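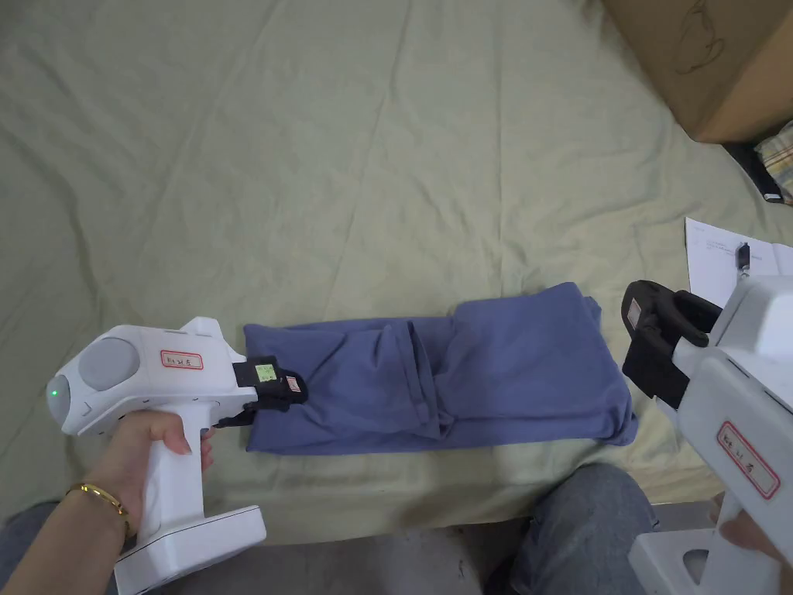
首页 > 家务自动化 > 动手教程

叠衣机器人值不值得等？自己在床上测一遍

阅读时间：4分钟

每隔一阵就有人转给我一段视频：机器把衬衫叠得方方正正，配一句“家务要消失了”。我的建议是先别激动，照下面的步骤用两指夹具在自家床上叠一件长袖，叠完再看那些视频，眼光会不一样。

准备：一张铺平的床单，一件洗过的旧衣服，两只手持夹爪，一个计时器。别挑新的硬挺衬衫，演示里用的多半就是那种。

第一步，定起点。衣服从筐里抓出来往床上一扔，不许用手抖开。很多演示省掉的正是这一段，衣服一上来就已经摊平了。

第二步，找边。用左边的夹爪夹住一端，右边的先悬着，等看清哪一层是袖子、哪一层是下摆再下去。人的手指一捻就知道夹了几层布，夹爪不知道，你得靠眼睛。夹到两层就松开重来，每松一次记一笔。

第三步，对折。两边同时提起，离床面一掌高，往前送，放下。速度要慢，快了布会往中间堆。鼓起来的地方先不要压，压下去只是把褶子藏到里面。

第四步，收长条。沿长边再折一道，从一端往另一端叠。末端最容易散，可以用另一只夹爪的侧面抵住。
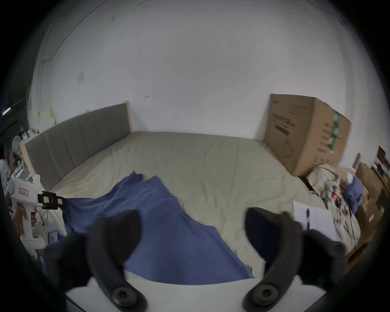
第五步，换地方。床中间做顺了，就挪到床沿再做一遍，让布有一截垂下去。布自己的重量会把折好的部分往下拽，这时候成绩通常难看得多。真实的卧室里到处是床沿、纸箱和电线，厂家的展台上没有。

怎么打分：叠好的衣服用一只手拿起来，走到柜子前放进去，没散才算成功。只看俯视的形状不算。

我在Ilcombe的论坛上见过Tetau叠衣机的宣传，说成功率93%。Edeltraud Harms追问了测试条件，对方回答是同一款T恤，每次都预先摊开。她后来自己用Kettler夹爪做了453次，衣服随机扔，数字没有公布，只写了一句“我还是自己叠”。Stunevix那边说要攒够1,000件不同的衣物再谈，这话我听着倒踏实些。

常见问题

夹不住薄布：夹口压低一点，贴着床单往前推，让布自己拱起来再夹。
总是夹到床单：换一条绷得紧的。别忘了在记录里注明，这也算作弊。
一件要多久：我最快2分钟，徒手用不了这个零头。

所以眼下能不能买？单一品类、固定台面、有人负责摊平，也许可以谈。一筐混着袜子和牛仔裤的衣服，我还没见过哪台机器从头叠到尾而中间没有剪辑。见过的请把完整视频发给我，要带起点的。

本站使用Cookie以改进浏览体验。继续访问即表示您同意我们的Cookie政策。[接受] [设置]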